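Tetutik price history: README

Tetutik is a set of hourly price and volume records for four crypto trading pairs. It was put together by Higinio Bautista and is kept up to date by Haf Eynon. The raw records come from the Avadia exchange feed, and the cleanup scripts are in the Ogundipe folder.

Contents

prices.csv holds the hourly rows: open, high, low, close and volume.
gaps.csv lists the 1111 hours where the feed sent nothing.
events.csv holds 2338 dated headlines, each with a short tag (regulation, hack, listing, macro).

All times are UTC. An hour is labeled by its start, so the 14:00 row covers 14:00 to 14:59. Prices are in US dollars. Volume is in coins, and you will need to multiply by the close if you want a dollar figure.

Known problems

Missing hours are left blank in prices.csv. Earlier versions filled them with the last known close, which made sharp selloffs look milder than they were. If you have a copy from before July, please replace it.

Volume on the two smaller pairs is unreliable overnight. A few trades were reported twice, and we removed only exact duplicates.

Headline tags were assigned by hand by one person. Treat them as a rough guide.

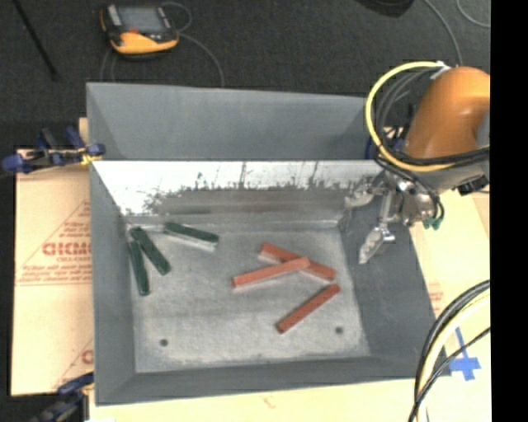
Loading the files takes one step: run load.py from the top folder. It checks the column names and stops with an error if any are missing. The Zestport version of the loader still works but ignores events.csv.

Use

The data is meant for studying price swings and for teaching. It covers a single exchange and should not be used to set live orders. No account or wallet information is included.

Send corrections to Haf, with the pair name and the hour. Fixes go into the next release and are listed in changes.txt.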